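Brasden Household Skills Programme
Progress report to the Paterson Fund, covering the period to the end of November
Submitted by Jean Ritchie, Programme Manager 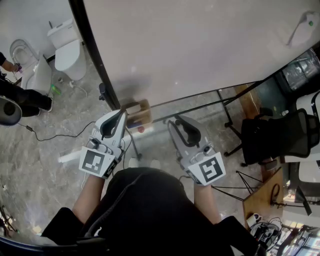 The table and washroom practice areas, Kodine House.

1. Purpose of this report

The Fund agreed a grant to fit out and run a set of practice rooms at Kodine House, in which adults preparing to live independently, or returning to paid domestic and cleaning work, can carry out everyday household tasks in realistic surroundings. This report sets out progress against the agreed plan, explains two variations from it, and asks for the Fund's decision on one item of expenditure.

2. Summary of progress

The ground floor is fitted out and in daily use. During the period 41 people enrolled, and between them they completed 587 practice sessions against a target for the year of 1,185. Attendance was weakest in the first month, when the washroom area was closed for plumbing work, and has been steady since. We expect to meet the annual target if the upper floor opens as planned.

3. The rooms

3.1 Table area

The original plan provided for a plain work table. A glass-topped table with thin black metal legs was bought instead. Glass shows smears and dust readily, and tutors can see at once whether a surface has been properly wiped. It has also proved useful for tidying exercises, in which small items such as an open cardboard box are left on the top and participants decide what should be kept, moved or thrown away before they begin to clean. The cost was within the sum allowed.

The white wall panel beside the table was retained from the previous use of the building.

3.2 Washroom area

The washroom area has two toilets. One was already in place and the second was added under the grant, so that a tutor can demonstrate at one while a participant works at the other. Sessions cover the order of work, the safe use of cleaning products, and the floor around the base of each toilet, which new participants most often miss.

The floor in both areas has a grey marble pattern. Tutors report that pale dust is difficult to see on it in the afternoon, and the lighting on that side of the building will be reviewed in the new year.

3.3 Kitchen

The kitchen is complete apart from one run of wall cupboards. The supplier, Bradevon, delivered doors of the wrong width and has agreed to replace them at no charge. Sessions on food storage and washing up have gone ahead using the base units.

4. Participants and tutors

Of those enrolled, the majority were referred by local housing services and the remainder applied directly. Sessions last fifty minutes. Most participants attend twice a week, and the first session of the day begins at 9.30 a.m.

Two part-time tutors are in post. A third post was advertised in the autumn and was not filled. It will be advertised again with revised hours, as several applicants told us that the late finish was difficult for them. Until the post is filled, each tutor is responsible for one room at a time and the kitchen is closed whenever both other areas are in use.

5. Health and safety

A review of the ground floor was carried out during the period. Its main recommendations were as follows:

Cables are to be routed away from walkways, and any cable crossing the floor is to be secured before a session begins.
Bottles and containers are to be returned to the store cupboard at the end of each session.
Tutors are to check the edges and legs of the glass table weekly and record the result.

The second and third recommendations are in force. The first is partly complete. Additional wall sockets are required to finish the work, and these are included in the request at section 7.

One minor accident was recorded, a bruised hand in the kitchen, and no treatment was needed beyond first aid.

6. Variations from the plan

The Fund was told in an earlier letter that the laundry room would be deferred. The drainage survey showed that the existing pipework could not serve both a laundry and a second toilet on the ground floor, and priority was given to the washroom. The laundry room is now planned for the upper floor.

The second variation concerns records. The plan proposed a paper workbook for each participant. Many participants found it long, and it has been replaced by a single sheet signed by the tutor after each session. Copies of the sheet can be supplied on request.

7. Decision requested

The Fund is asked to approve the transfer of £715 from the furniture heading to the electrical heading, to pay for the additional wall sockets described in section 5. The furniture heading is underspent by more than this amount and no increase in the overall grant is sought.

8. Next period

Work on the upper floor will begin once the building owner has given written consent, which has been requested. The kitchen cupboards are due to be fitted in the same period. The next report will include the first results from the follow-up interviews with participants who have finished the programme, together with a revised timetable for the laundry room.

Jean Ritchie
Programme Manager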